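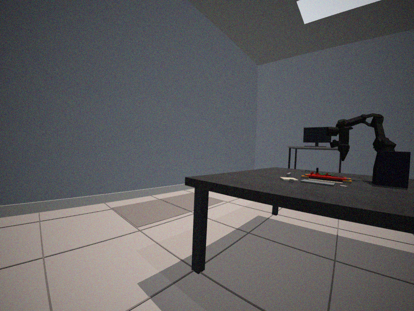
How often should you descale a kettle if you have hard water? Every four to six weeks is enough for most homes. I do mine on the first of the month so I don't forget.

2/ I moved to Merholm in March and the water here is much harder than what I grew up with. White flakes in my tea by the second week.

3/ What I use: equal parts white vinegar and water, filled to just over the scale. Bring it to a boil, switch off, leave it for an hour. Rinse, boil plain water, dump that, then do it once more.

4/ Citric acid works too and smells less – Thilini Siriwardena talked me into it. Two tablespoons to a quart. A bag cost me 88 cents on sale.

5/ Don't scrub the inside with steel wool. I did that to my old kettle and it had rust spots by summer.

6/ Filter jugs help a little. Mine slowed the scale down but didn't stop it. Still descaling every month.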